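片づけは机の上から　貸しテーブル「コルモント」の店主に聞く

駅から坂を上がった先に、テーブルを時間単位で貸す店がある。名前はKollmont（コルモント）。手芸をする人、内職をする人、ただお菓子を食べながら話をしたい人が借りていく。開店して4年になる店主に、机の上の片づけについて話を聞いた。

店を始める前は、Gulyás（グヤーシュ）という布地の卸で働いていた。テーブルクロスの担当が長かったという。

「布のことは一通り覚えました。でも、うちで使うのは高い布ではありません。汚れたら洗う、傷んだら替える。それだけのことです。無地より柄のある布をよく買います。無地だと小さなしみでも気になって、洗う回数が増えるので」

店の机には、まず当て物を張り、その上にクロスを掛ける。当て物がないと、硬い物を置いたときに音が響く。隣の机で話をしている人がいると、この音が案外気になるらしい。

「最初の年は当て物なしでやっていました。缶を置く音、はさみを置く音、全部聞こえるんです。11月に張り替えて、それからは苦情がなくなりました」

クロスの大きさは机にぴったり合わせていない。机の横に下地が見えていても構わない、と店主は言う。

「大きい布を掛けると、座った人の膝に引っかかります。立つときに布ごと引っぱってしまって、上の物が全部動く。だから横は足りないくらいでいい。手前が少し垂れるのは、まあ、仕方がないと思っています。しわも毎回は伸ばしません。アイロンは週に一度まとめてかけます」

料金は半日単位の貸し切りで4,000円。飲み物もお菓子も持ち込みでよい。そのかわり、帰る前に机の上を空けてもらう決まりになっている。

ところが、この「空ける」が人によってずいぶん違う。

「空けましたと言われて見に行くと、物が真ん中に寄せてあるだけ、ということがあります。本人にとっては片づいているんでしょうね。作業する場所は空いていますから。こちらとしては、布がはがせる状態になって初めて片づけ終わりなんです」

そこで店主は、片づけの順番を紙に書いて壁に貼った。最初の版は手順が10あり、読む人がほとんどいなかった。今の版はもっと短い。

順番は、細かい物が先、倒れる物が次、袋物がその後、最後に布の上を掃く。

「細かい物というのは、指輪とか、ピンとか、ビーズの腕輪とかですね。作業のときに外して、そのへんに置くでしょう。あれを最後に回すと、お菓子の袋の下に入って見えなくなる。ごみと一緒に捨ててしまったという話も聞きました。うちではまだありませんが、袋の中を探したことは何度もあります」

忘れ物で一番多いのは眼鏡拭き、その次が腕輪や髪留めの類だという。店には忘れ物用の引き出しがあり、小さな物は封筒に入れて、どの机にあったかを書いておく。取りに来る人は半分もいない。

缶や瓶については、布の上では立てておくより寝かせたほうがよいと考えている。下に柔らかい当て物があるので、細い瓶は立てても安定しない。

「空の缶なんかは特に倒れます。倒れて転がって、床に落ちる。それなら初めから寝かせておけばいい。もちろん中身が入っていたら別です。ふたを閉めてくださいと言っています。ふたのない物は立てて、布のないところに置いてもらいます」

布のないところ、というのは先ほどの机の横のことである。下地は拭けば済むが、布は洗わなければならない。

お菓子の袋にも話が及んだ。開けた袋は口を折って持ち帰ってもらう。開けていない物は、置いていく人がときどきいる。

「どうぞ食べてください、と言われるんですが、全部はもらえません。賞味期限を見て、棚に並べて、次のお客さんに自由に取ってもらうようにしました。海外のお菓子を持ってくる人もいて、それはすぐなくなりますね。味の見当がつかない物ほど早いです」

道具の話になると、店主は少し言葉が増えた。一番よく買い替えるのはちりとりだそうだ。

床用の大きなちりとりは、机の上では使いにくい。柄が長いと手首が返らず、集めた粉をこぼしてしまう。店では机用に柄の短いものを用意し、床用とは色を分けている。棚もFlindinon（フリンディノン）という小さな木工所に頼んで、ちりとりを掛ける場所を別に作ってもらった。

「色を分けたのは正解でした。机用と床用を取り違えられると、こちらは洗い直しですから。棚の部品も同じところで作ってもらっていて、追加の掛け金具が1,889円でした。安くはないですが、床に置きっぱなしにされるよりいいです」
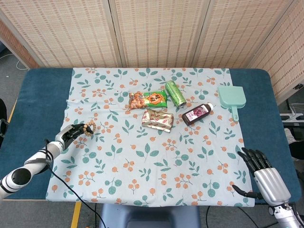 机の上。葉と実の柄のクロスに、お菓子、缶、小さなボトル。ミントグリーンのちりとりは右側に。手の先にあるのは木のビーズの腕輪。

布の上を掃くときは、奥から手前へ。ちりとりは布の端に少しかけて置き、ブラシで軽く寄せる。強くこすると粉が織り目に入る。取りきれない分は、布を四隅から持ち上げて外で払う。

「払うところまでお客さんに頼むかどうかは、迷いました。頼んでいた時期もあるんです。でも、うちは二階なので、下の店の前に粉が落ちる。下はDrolanport（ドロランポルト）という喫茶店で、開店前に一度、謝りに行きました。今は私が裏でやっています」

洗濯は近所のコインランドリーを使う。色の濃い物と薄い物に分け、薄い色の布には漂白剤を使わない。葉や実の柄が抜けてしまった布が以前あり、それは切って雑巾にした。

自宅でも同じように片づけているのかと聞くと、少し間があった。

「家の机は、郵便物が積んであります。順番どおりにやればいいのは分かっているんですが、帰ると座ってしまうので。布も掛けていません」

今後は、片づけの紙をもう一度書き直すつもりだという。文字だけでは読まれないので、机の上を上から見た絵を入れたい。どこに何を寄せるか、どこが拭ける場所かが分かればよく、細かい説明は要らない。絵は自分で描いてみたが、缶が缶に見えず、今のところ貼っていない。

机の数を増やす予定はない。春のうちに当て物を一枚張り替え、クロスを何枚か買い足す。柄はまだ決めていないそうだ。

（2025年3月26日）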